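Bench notes: phone cases, trays and the packing table

The packing table at Rakstead has been through two layouts since the last newsletter, and several readers at the other sites have asked what we settled on. This item covers the surface, the tray, the way a case is laid down for checking, and the changes to the packing sequence. It is aimed at anyone who handles returned or unboxed phone cases. If you only deal with sealed stock, the section on labels is the one that applies to you.

Why the surface matters

Phone cases are simple goods, but they show everything. Matte finishes pick up grit. Clear ones pick up fingerprints, and the softer compounds will take a print from whatever they are left sitting on. In the twelve months to February we logged 2,788 cases across the table, and 289 of those were set aside for a mark of some kind. Mārtiņš Vaher went through the set-aside bin by hand and sorted the marks by where they sat on the case. Most were on the back face, low down, where a case rubs when it is slid across a bench.

That pointed to the bench and to how the cases were being moved on it. The old surface was bare tabletop, which had been wiped down so often that the grain had lifted in places. You could feel it with a fingernail. A soft case pushed over it a few dozen times in a shift would come away with a dull patch.

We tried a felt mat first. It was kind to the cases but held lint, and lint inside a clear case is a reject in its own right. A silicone mat was better for lint and worse for sliding, as the cases stuck and people started flicking them up by one corner. That is a quick way to deform a thin side wall.

The present layout

The answer for now is a single large sheet of white board over the table, running close to the edges at the front and sides. One sheet matters more than the material. A join anywhere in the working area collects dust and catches the lip of a case. White was chosen for colour checking and for spotting crumbs, and it has done well on both counts.

The board is wiped at the start of the shift, at the meal break and at the end. Use the damp cloth first and the dry one second, working from the far edge toward yourself. Do not spray cleaner directly on the board. It runs under the sheet, and the sheet then creeps when you lean on it.

Clear trays are still in use for staging. They sit flat on the left side of the board, and cases waiting for a check can go there without touching the working area. Kelly Fontes asked whether a coloured tray would be easier to find. It would, but a strong colour throws a tint onto pale cases, and we had two greys booked in as blues during the trial with the green ones. Clear it stays.

Placing a case for checking

Each case goes in the centre of the board, long side running front to back, outer face up. The camera cutout should be at the far end. Whether the cutout falls to the right or the left depends on the model, and it should match the drawing on the card. If it doesn't, the case is either face down or from a different model, and both are worth catching before you go any further.

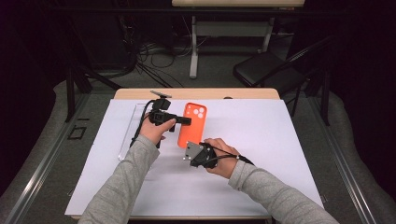
An orange case at the centre of the board, with three round lens openings in the cutout at upper right and the clear tray lying flat to the left.

The order of checks has not changed. Start at the camera cutout, because that is where moulding faults turn up most often. Look at the rim of each opening for flash, which is the thin fin of extra material left where the two halves of a mould meet. A small amount can be removed at the bench. Anything that stands up enough to catch a cotton thread goes in the bin for the supplier.

Then go round the outside edge in one direction. Clockwise is the habit here, but the direction is less important than finishing where you started. Button covers get a light press each. Port openings get a look from the end, with the case lifted clear of the board. When you lift, take it by both long sides and raise it straight up. Do not drag it to the edge and tip it.

The inside face comes last. Turn the case over along its long axis so the cutout stays at the far end. If you flip it end over end you lose your place on the card, and the next person has to work out which way round you were reading it.

Loose cables and floor space

Two matters came up during the February walk-through. Cables have a way of gathering under the tables, particularly at the back row, and they need to be coiled and lifted before the floor is vacuumed. Carpet is comfortable to stand on through a long shift, but it holds moulding dust and the small offcuts from trimming. Please vacuum under the table as well as in front of it.

Anything running across the board itself should be led off to the side or toward you, away from the case. A cable resting against a soft case for a few minutes will not hurt it. A cable dragged over one will leave a line, and dark rubber on a light case is very hard to clean off without dulling the finish.

Folding chairs may be kept at the second table but should not be parked in the gap between the two. The gap is the walking route for full cartons.

Labels and bags

The supplier Butkienė has changed the adhesive on the small oval labels. The new one is stronger, and it lifts printed finishes if the label is put straight onto the case. Labels now go on the bag in every instance, including sealed stock that has been opened for a spot check. Place the label in the lower third of the bag, on the side that faces the back of the case. This keeps the cutout visible, and the picker can read the model from the lens layout without turning the bag over.

Bags are folded once and closed with the strip. A double fold looks tidier but pushes on the side walls when the carton is full. We measured the bow on a set of seven thin cases after a week in a carton with double-folded bags, and every one of them had moved enough to be felt when laid on a flat surface. With the single fold, none had.

Packing the carton

Cases are packed on edge, backs all facing the same way, and never nested. Nesting saves a good deal of room and is tempting with the larger models, but the inner case presses outward on the one around it. The divider card goes in after every second row. The Grudosance cartons are slightly narrower than the old ones - 7 mm across the inside - so the divider needs to be trimmed on one side only. Trim the plain side and leave the printed one.

Fill the carton to the line. If the last row is short, make it up with a folded divider and not with loose paper, as paper settles in transit and the row falls over. Close the flaps without pressing. If they won't meet without pressing, take a row out.

Colour checks

Bright colours need more care than they seem to. Orange, in particular, varies from batch to batch by an amount that is hard to see on one case and obvious when two sit side by side. The check is made against the reference case for that colour, laid on the white board with a hand's width between the two. Do it with the overhead lights on and the blind down. Late afternoon light from the west windows will make a good orange look red, and at least one full carton was sent back to Roritz last year on the strength of it.

Reference cases are kept in the drawer, in their bags, away from light. They fade like anything else. Mārtiņš replaces them when a new batch is approved and writes the month on the bag. If the bag has no month on it, don't use the case as a reference. Tell him and he will sort it out.

Results so far

It is early, but the number of back-face marks has dropped since the white board went down. We are not giving a percentage until a full quarter has gone through, as the mix of models has changed over the same period and the newer ones have a harder finish. The lint problem has gone. Flash and button faults are much as they were, which is expected, as nothing on the table affects them.

The one complaint is glare. White board under overhead tubes is tiring to look at for a full shift, and two people have reported sore eyes by mid-afternoon. A matte sheet from a different supplier is on order and will be tried at the second table first. If it scuffs as quickly as the sample did, we will look at dimming the tubes instead.

Comments on the sequence can be left on the sheet by the drawer or passed to Kelly before the next issue. Sites that want a copy of the check card should ask for the revised version, which has the cutout drawings on the front. The older card has them on the back and should be thrown out.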